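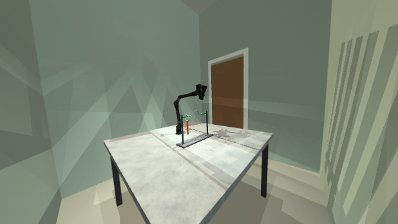

Subject: Re: [stone-at-home] Rings on light marble, sealer did not help
Date: 26 June 2021

Hello all,

I have read the question below two times, and I think there are two different problems in it which are mixed together. I answer under each part. Please excuse my English, I work in stone but I learned the words for it in another language.

> We bought a second-hand table with a top of light marble, white with
> grey clouds, polished. The seller told us it was sealed with Careo. We
> have put one more coat ourselves, following the instructions on the
> bottle. After one evening with guests there are five rings on it where
> the glasses stood, and a brown mark from a tea bag. Has the sealer
> gone bad?

I do not believe the sealer has gone bad. A sealer of this kind goes into the small pores of the stone and slows down the liquids which want to go in. It does not make a skin on the top. Lemon, wine, vinegar, tomato and many bathroom cleaners attack the surface itself, and this they do with or without a sealer. The result is a dull place with the form of the glass. In English you call it an etch, I think. It is a very small damage of the polish, and there is no colour in it.

The tea mark is the other problem. There the stone has drunk something, and the colour is below the surface.

You can find out which one you have with a lamp. Put out the ceiling light in the evening, hold a small lamp low at the side, and look along the top from the opposite side. A ring which shines less than the stone next to it is an etch. If the shine is the same everywhere but the place is darker or brown, it is a stain. It is also possible to have both at one place, for example under a glass of red wine.

> My husband wants to use the green side of the kitchen sponge and a
> cream cleaner. I said to wait until I have asked here.

Thank you for waiting! The green side will make fine scratches and then you have a bigger dull place with no clear border. I have repaired many tops where the first damage was the size of a coin and the second damage, from the sponge, was the size of a dinner plate. Some cream cleaners are also acid, and the label does not always say it in large letters.

For the tea I would do a poultice. Mix bicarbonate of soda with hydrogen peroxide from the chemist, the weak one, until it is like thick yoghurt. Wear gloves. Put it on the mark, a little wider than the mark, cover it with kitchen film and tape the borders. Leave it one day and one night. Then take off the film and let the paste become completely dry, it is in this drying that it pulls the colour up. Remove it with a plastic card, wash with water, and wait until the next day before you judge. Directly after washing the stone is always darker. Do not be disappointed if it needs a second time. And please try it first at a place which is not seen, because on dark marble the peroxide can make a light place. On yours the risk is small.

> Somebody at work recommended Keltix powder. The shop near us has only
> the Sterkico paste. Are they the same thing?

They are not the same. The Keltix is a polishing powder for marble, you use it with water and a piece of white felt. The Sterkico paste in our shops is for granite, and on marble I had only poor results with it. Maybe they sell another one in your country, so please read if the word marble is on the tin.

With the powder I work like this. Wash the place with a soap without acid and dry it. Put half a teaspoon of powder and the same of water. Rub with the felt in small circles, with some pressure, and go a little over the border of the ring. Keep it moist. After a few minutes clean and look with the lamp. A light ring from a glass comes back well. If you can feel the ring with your fingernail, the powder is too weak for it and you must first grind with fine pads, and this I do not advise as a first work on a table you love.

When I began I did one mistake which I want to tell. I polished each ring so carefully that the rings became more shiny than the rest of the old top, and the customer saw them from the door. Now I finish always with a short, light polish on the whole part between two natural lines in the stone, so the eye has no border to find.

> Would it be better to send it to a professional? We had an offer from
> Sartori for 173 euros, collection and delivery included. It sounds
> cheap to me.

I do not know this firm, so I can say nothing good or bad. The price is possible if they only polish. I would ask them three things in writing: if they grind the whole top or only the places, which finish you will get back, and who pays if the top breaks in the van. Marble must travel standing on its long edge, never flat. If they plan to carry it flat, say no. As comparison, I know a case where a full grinding of a long dining top with a repair of a corner cost more than 2,000 euros, but it was a bad corner.

There is one more possibility which people with polished tops do not often consider. You can ask for a honed finish, this means matt. Acid makes the same damage on it, but on a matt surface you see it much less. In our own kitchen we have it matt since December and I am much calmer when there is salad. It does take oil a bit faster, so the sealer is more important there.

> How do we know when it has to be sealed again?

Put a spoon of water on the top, at the place you use the most, and leave it for 60 minutes. Wipe it. If the stone is darker where the water was, it wants a new coat. If there is no difference, leave the sealer in the cupboard. Too much of it stays on the surface, becomes sticky and keeps the fingerprints. From your description I suspect you did not need the second coat at all, but it will not have done harm if you wiped off the rest.

For every day: warm water, one drop of washing-up liquid, a soft cloth, then dry. Coasters under glasses, and a small plate for the tea bags. Olive oil, which was recommended on this list last winter, please not. It looks beautiful for a week and later it becomes yellow inside the stone, and then we must speak about poultices again.

If you do the powder, please write here how it went and how old the rings were. I have an idea that the fresh ones are easier but I never wrote it down properly.

With kind greetings from the workshop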